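Rekstead's new planner would like a moment to think

5/15/25

Rekstead has released version 4 of Plarelis, its motion planning software for bench-top robot arms, and the headline feature is that the arm now hesitates.

The company prefers the term "deferred commitment." Older versions picked a path the instant a goal arrived and stuck with it, like a driver who has missed the exit and intends to make a point of it. The new one keeps 8 candidate paths alive until the perception module has settled on where things are, then drops seven of them. In the company's own tests, planning failures over 772 pick-and-place runs fell from 66 to a number Rekstead describes as "lower." A spokesperson promised the exact figure with the full report in September.

The test tasks are ordinary bench chores: fetch a screwdriver, put down a bracket, return the screwdriver. Cameron Tennant, who leads the planning team, said hanging tools were the reason for the rewrite. "A handle is thin and it's next to five other handles," Tennant said. "The old planner would choose one with great confidence. It was often a very nice choice, just for a different job."

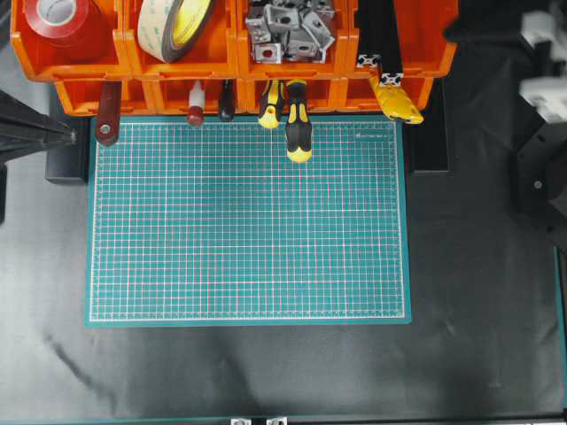 Does the new version need a faster computer? Rekstead says it runs on the same controller as version 3, though it uses more memory while the extra paths are open, and anyone short of memory can lower the number of paths in the settings file.

That settings file has moved, by the way. It has also been renamed, and old ones will load without complaint and then be ignored. The release notes mention this on the last page, under "Improvements."

Existing users get the update free. The Rulodex plugin, which logs every plan the arm considered and turned down, is sold separately — regret has always been a premium feature. Support for Softić grippers is still listed as "coming soon," as it was for version 3.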